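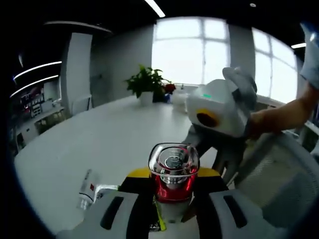 Home | Premises | Inspections | Forms | Contact

Flusthorpe Community Workshops
Quarterly Premises Safety Inspection: Skirkham Road Building

Inspection date: 16th March
Inspected by: Nouhaila Saber, Premises Safety Officer
Accompanied by: Harish Rajan, Building Supervisor
Report to: Nuria Wubshet, Head of Estates
Areas covered: entrance lobby, ground floor corridor, Rooms 1 to 4, kitchen, plant cupboard, rear yard

Key: S = satisfactory. A = action required. N/A = not applicable. Items marked A carry a named owner and remain open until signed off by the Head of Estates.

Section 1. Fire safety

1.1 Final exit doors open fully and without a key: S
Comment: The rear door was stiff at the last inspection. It has been planed and now closes properly.

1.2 Escape routes clear of stored items: A
Comment: Folded display boards were leaning against the wall outside Room 3. They reduced the width of the corridor at its narrowest point. The boards were moved during the visit, but a permanent place must be found for them. Owner: H. Rajan.

1.3 Extinguishers in place, pins and seals intact: S
Comment: Service labels are in date. The bracket in the kitchen has been refixed at the correct height.

1.4 Weekly alarm test recorded: A
Comment: Two entries are missing for February. Mr Rajan stated that the tests were carried out and written on the rota sheet. The log book is the only accepted record. Owner: H. Rajan.

1.5 Emergency lighting: S
Comment: Monthly test completed. The fitting above the stairs to the plant cupboard was slow to come on and should be watched.

1.6 Fire door closers: A
Comment: The door to Room 2 does not latch unless pushed. Kandasamy Joinery has been asked to attend. The door is not to be wedged open in the meantime. Owner: Estates.

Section 2. Electrical safety

2.1 Portable appliance testing up to date: S
Comment: The register lists 384 items. A sample of 23 was checked against the labels and all matched. One kettle without a label was found in the kitchen and has been withdrawn.

2.2 Extension leads in good order and not joined together: A
Comment: Two leads were joined end to end behind the bench in Room 4. Users are reminded that this is not permitted, including for short periods. Owner: Usha Raju, Bookings.

2.3 Distribution board accessible and labelled: S
Comment: The circuit chart has been retyped. The old handwritten chart should be removed.

Section 3. Slips, trips and falls

3.1 Floor coverings sound: A
Comment: The carpet edge at the threshold of Room 1 is lifting. It has been taped. Tape is acceptable until the next inspection only. A quotation of £1385 has been received for replacement of the whole floor and awaits a decision. Owner: N. Wubshet.

3.2 Entrance matting flat and secure: S

3.3 Steps and handrails: S
Comment: The lower fixing of the yard handrail was tightened in February. No movement found.

3.4 Yard lighting: S

Section 4. Kitchen and welfare

4.1 Hot water temperature at basins: S

4.2 First aid boxes stocked: A
Comment: The corridor box is short of large dressings and the eyewash has expired. Replacement stock has been ordered from Divon. Owner: U. Raju.

4.3 Refrigerator temperature log kept: S
Comment: Unlabelled food was removed. The notice on the door has been renewed.

4.4 Accident book available and completed: S
Comment: One entry this quarter, a minor cut to a finger in the kitchen. No further action.

Section 5. Storage and manual handling

5.1 Shelving fixed to the wall: S

5.2 Heavy items stored between knee and shoulder height: A
Comment: Boxes of paper remain on the top shelf in Room 4. This was raised at the previous inspection and has not been dealt with. Owner: H. Rajan.

5.3 Stacked chairs within the permitted height: S

5.4 Hazardous substances locked away: S
Comment: Data sheets are held in the plant cupboard. The sheet for the descaler is an old version and will be replaced.

5.5 Lifts and hoists: N/A

General comments

The building is in reasonable order. Item 5.2 is overdue and must be closed within 18 days. Ilango Raju has agreed to hold the log books at reception, where they can be seen by any visiting officer on request.

Signed: N. Saber
Received: N. Wubshet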